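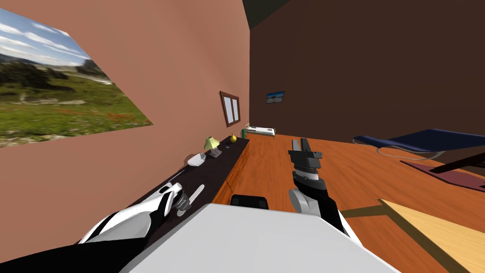 Reports > Ashworth Community Fund > Grant Updates > Urkero Reading Rooms

Quick update on the Urkero reading rooms grant, sorry it's short, board packet has to go out tonight. Main thing first: enrollment for the adult literacy evenings is ahead of plan and we've spent less than budgeted on tutors. Room layout is more or less settled too. Going with the long narrow plan, wood floor, pink on the long wall and dark brown across the back, low dark-topped counter running along the pink side so the books can sit within reach of anyone in a chair. Landscape pictures on the walls, the large one up high. Small window stays near the back corner. Montserrat Villalobos wanted a second color for the back wall and she was right, the all-pink version felt like a dentist's.

Enrollment
1048 sign-ups across all sites since the program opened. Skondareo is the biggest by a long way, then the bus depot group. Drop-off after the first month is still our worst number and I don't have a good answer yet. Exit calls say shift changes, mostly. Childcare second. We tried moving the late session back half an hour at Skondareo and attendance picked up, so will try same thing at the other sites in spring.

Tutors
Nine trained, four still waiting on background checks. The county office is slow and calling them does not help, we've tried. Ostap Melnychuk is covering two groups until the checks clear and should not be doing that past next month. If the fund has any contact over there please use it.

Training binder is finished except the section on numeracy, which got rewritten twice. Tutors said the first draft was to hard to follow and the second one was too babyish. Third draft is with Montserrat.

Books and materials
Order of 200 graded readers arrived in December, one carton water damaged. Supplier is replacing it. Readers at the lowest level go out and don't come back - we've stopped chasing them. I'd rather buy more. Would like to move a little money from the tutor line to cover this, see request below.

Clikus (the check-out software) is working ok. Still can't print a clean monthly list so the loan figures are being typed up by hand. Support ticket open.

Outdoor sessions
Small add-on, not in the original proposal. Learners at Skondareo asked for somewhere to sit outside in warm weather for conversation practice. Cost is low, mostly tables. Insurance wants a site plan before they will quote and we owe them that. No money spent so far.
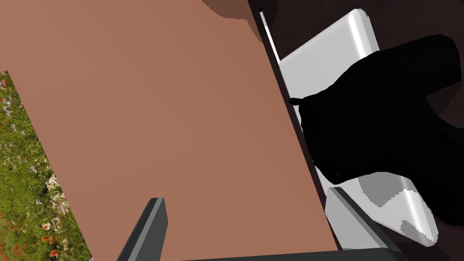
Reddish-brown surface, with flowering grass along one side.

Problems
- lease renewal at the depot site, landlord hasn't returned the signed copy
- no evening bus after the late session, learners are sharing rides
- intake form still asks for things we don't use, needs cutting down

Requests
1. OK to shift part of the unspent tutor money to readers. No change to the total.
2. Extension on the evaluation piece. The second round of reading tests only makes sense once the current groups finish, and testing them early would give us junk.

Next report will have the test results in it and a proper budget table. Receipts are scanned, sending seperately. Call me if the board has questions before the meeting, email is backed up.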